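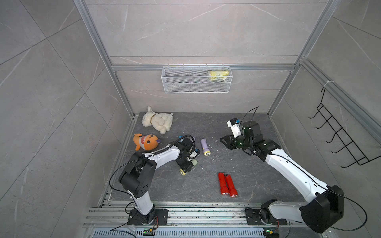

Fogh

Monday. Second coat on the Prakby sideboard, Gruvent satin this time. Left door took it well. Right door has a dull patch near the hinge where the old wax must have been thicker. Sanded that back by hand and wiped with spirit. Will recoat once it stops smelling.

Handles: the brass ones are too yellow against the green. Tried the old black pulls from the Fatport chest and they sit better, but the screw holes are 13 mm out. Fill and redrill.

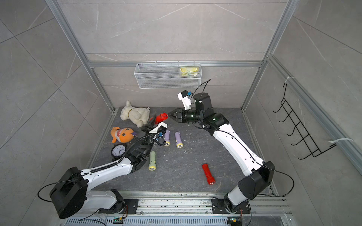

**Can the satin go over the old varnish without stripping?**
If the varnish is sound, a good key with fine paper is enough.

Table lamp for the same room is still on the bench. Shade is fine -- the base rocks. Felt pad on one side for now.

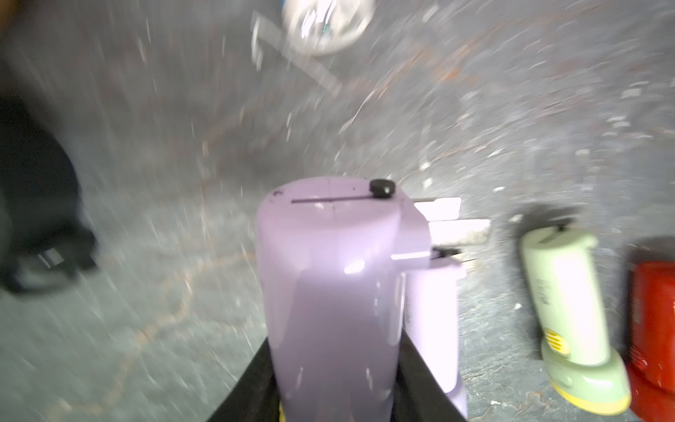
p. 144

Cut the new shelf. It came up 7 mm short at the back, so it gets a batten behind it, painted the wall colour. Used 800 grit between coats, too fine, hardly touched it. Go coarser on the top. 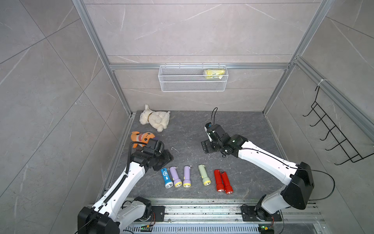

*Torches in a row, orange plush toy beside the gripper.*

Still to do: drawer runners, back panel, order more Gruvent.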